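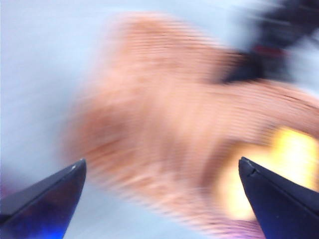 Running order and reset procedure for a pick-and-place demo at an open day

Posted in Robotics > Demonstrations and teaching
August 2024

We have an open day in November and I have been given the arm. The hall is at Dokstead, the visitors are mostly families plus a few people from local firms, and they come through in groups of twelve with six minutes per group. The task is the usual one: toy vegetables on a table, wicker basket, arm picks them up and puts them in. The set is a potato, an aubergine and a corn cob. Two-finger gripper, one camera on the arm, one fixed camera at the side of the table.

The control side is done. The arm is run from a script with positions found from the arm camera, and the Triseo controller holds the speed limit. What I do not have is a sensible procedure for the demonstration itself. We did a trial with colleagues standing in as visitors and these were the problems.

1. Resetting takes too long. Somebody has to empty the basket, put the vegetables back and step away before the next cycle. During the trial the operator started reaching in while the arm was still returning home. It was moving slowly and the operator had the stop button in the other hand, but I do not want that in front of the public, or at all.

2. The arm camera image is on a screen for the visitors. Whenever a hand crosses the table at short range the picture is mostly smear for a moment, and the detector gives a false object or loses a real one. If the script takes its positions at that point, the next pick is wrong.

3. The aubergine. It is glossy, and the jaws close on the round end about as often as on the narrow end. On the round end it tends to rotate out of the grip.

4. People at the back cannot see the basket.

The table has a dark grey covering and stands against a pale wall. I can move the table but I cannot repaint anything. There is a small budget left, enough for tape, a sign and possibly a second screen. I do not want to buy a new gripper.

Main thing I am after: a fixed order of steps that two people can follow for an afternoon without having to think about it. Secondary: is it worth letting the visitors place the vegetables themselves? My manager wants this. I am not keen.

Edmund Olszewski

Comments on this post

benchtop_mel: Which end does the home position sit at, basket side or vegetable side?

Edmund Olszewski: Basket side, above the table and a bit past the basket. The vegetables are on the other side of the basket from there.

benchtop_mel: Good, keep that.

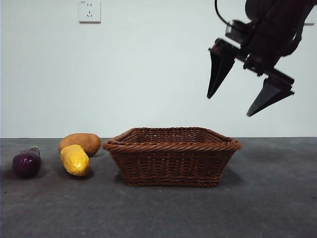 Anastasia Chatzigeorgiou
Demonstrations technician, Nesow

I run this sort of table for school visits. Your four problems are mostly one problem, namely that the reset is not a defined state. Make it a state in the script and the rest gets easier.

Sequence I use:

Cycle ends. Arm goes to home and the script disables motion. It must be a disable with a lamp or an on-screen message that changes, so both people can see it from where they stand. A pause in the program is not enough.

Operator A says "clear to reset". Operator B repeats it. Only then does B put a hand over the table. A keeps the stop button and does nothing else. Do not let A talk to visitors during this part.

B empties the basket, puts it on its marks, puts the vegetables on theirs, steps back behind the line and says "clear". A looks at the table, then enables.

The script waits before taking any positions. I wait two seconds and then compare successive images from the arm camera. If they differ by more than the threshold, it waits again. This deals with your number 2. A hand near the lens will always give you rubbish at short range with a small rolling-shutter camera, and there is no point trying to make the detector cope with it. Keep it from looking until the hand has gone. You can leave the live picture on the visitors' screen throughout. They like seeing the hand go past.

Write the sequence on a card and fix it to the table edge on the operator side. Ours has been rewritten twice and is now in large type.

Marks on the table: use small pieces of matt tape at the basket corners and a short line for each vegetable showing which way it should lie. Matt matters. Shiny tape gives the detector something to find. On a dark grey top I would use a grey only slightly lighter than the surface, visible to B and dull to the camera. While you are at it, wipe the surface down. Specks and bits of fluff show up well from the arm camera on that kind of covering, and if your detector has a low minimum area you will get candidates from them. Raise the minimum area first, then clean anyway.
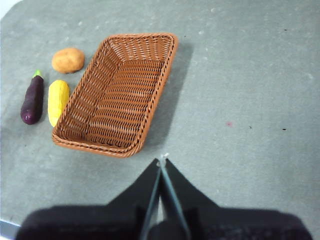

Arm camera view with the basket empty and the potato, aubergine and corn cob to its left.

Placement. Vegetables all on one side of the basket, as you have it, is right. I would open the spacing up. If the corn is up against the rim, or close to it, one finger has to come down in the gap between cob and basket, and with tapered fingers you may get the tip in but the wider part further up will push the basket. Once the basket has moved, the release position is wrong for everything after it. Allow at least the full open width of one finger between rim and nearest object. The same goes for the potato and corn if they are touching. The gripper needs somewhere to go on both sides.

Aubergine: do not grip by detected centre. The centre of the outline sits towards the fat end and the curve there pushes the fingers off. Find the long axis, shift the grip point along it towards the stalk, and close across the axis. The green cap is easy to segment on a purple object, so you have the direction for nothing. I would not grip on the cap itself. If it still slips, a strip of thin rubber on each inner face is cheaper than anything else you could do, and you can take it off afterwards.

Order of picking: potato, corn, aubergine. The least reliable one goes last, so that if it drops out the visitors have already seen the task done. If it does drop, let the script try once more and then go home. Do not let it hunt around. Six minutes is enough for one full cycle with talking, one reset and a second cycle with less talking. Time it with the talking included.

View from the back: put the fixed camera on your second screen and the arm camera on the first, and label them. People work out very quickly which is which if there is a label, and not at all if there is not. Your pale wall is a help here, as the dark arm stands out well against it from the side. Turn the table so the wall stays behind it in the fixed camera.

Visitors placing the vegetables: yes, but on a tray. They arrange the pieces on a tray behind the line and B copies the arrangement to the table. It costs a little time and keeps all hands but B's away. Your manager gets his interaction.

Comments on this answer

Edmund Olszewski: Thanks, very useful. The tray had not occurred to me. What threshold do you use for the image comparison?

Anastasia Chatzigeorgiou: It depends on your lighting. Record a minute of nothing happening, take the largest difference you get, and double it. Do it again with the hall lights on, if they are different from the ones you set up under.

Edmund Olszewski: They are different. I will redo it on the day.

benchtop_mel

Agree with most of the above. Few additions.

Just use a bigger basket? Half the trouble at these things is the release. Also wicker is light and slides. Put a weight under it or double-sided tape on the base. We had a Vaněk table at our place with a recess for the bin and never had to think about it.

I would skip the second screen. Everybody looks at the arm.

Also bring spare vegetables, children pocket them.

Comments on this answer

Anastasia Chatzigeorgiou: Tape on the base is fine if B is not lifting the basket to empty it. If B is lifting it, use non-slip matting. A bigger basket takes up the room he needs for the spacing.

benchtop_mel: Fair point on the matting.

Edmund Olszewski: Matting ordered. I have put the disable state in and run it with a colleague as B. The spoken check feels slow for the first few goes and then it does not. Aubergine now gripped nearer the stalk, with the rubber strips still to be fitted. I will add the card text to this thread when it has settled down.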